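Contents | Previous | Next | Index
Last updated: Monday, January 13, 2020

Chapter 4. Choosing a Kit for the First Cell

In this chapter we study one product in detail, the Oltus starter kit from Ovinier. It is sold as a small arm, a controller and a simulator, and the price in December was 795 dollars. The larger version costs 1066 dollars and adds a second controller. Both come with 18 prepared exercises.

The student should begin in the simulator. Its world is very plain – walls, colored blocks, simple light – and this is an advantage for a beginner, for there is little to confuse the program. The first exercises use a red cube and a flat green block, and they ask the same question in several forms: which object is nearer, and how much of the other one is hidden by it?
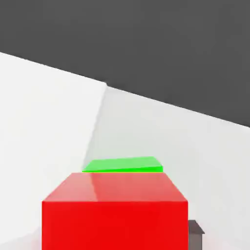
Frandsen objects that such exercises are too clean, and that a student who has trained for 30 hours on blocks without texture will meet trouble with the first scratched part on a real bench. The objection is fair. Emex, which sells a competing kit, gives its blocks a printed pattern for this purpose, but its manual is harder to follow.

We will return to this comparison in Section 4.3. Before that, we must install the software and learn how the controller receives its commands.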